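October 3, 2024

Started at nine with the bowl task. The idea is simple enough: bowl off the red tray, into the dish rack, standing up between the pegs. I drive the arm by remote and the thing is meant to learn from what I do. My first few goes were poor. I kept coming in too low and touching the rim.

Rongrong Gu took over after tea and was much smoother. She says I rush the last bit and ought to stop above the pegs, then lower. I tried it her way and it was better, though slower. We agreed to keep the slow ones and throw out 6 of mine from the morning.
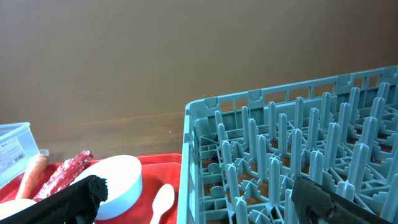
The carrot and the snack bar stay on the tray while we do the bowl. Mowat wants clutter in every run so the robot doesn't get used to a tidy tray. Fair enough, but it makes the approach fiddly and my wrist aches from holding the controller at an angle.

The count stood at 2,135 runs when we stopped for lunch. Storov asked for 2,680 before they will train on it, and I can't see us getting there this week. Wrote to tell them so – no answer yet.

Spoon tomorrow, which I am not looking forward to. Rongrong has offered to do the first 2 hours. Must bring the wrist support from home and ring the dentist.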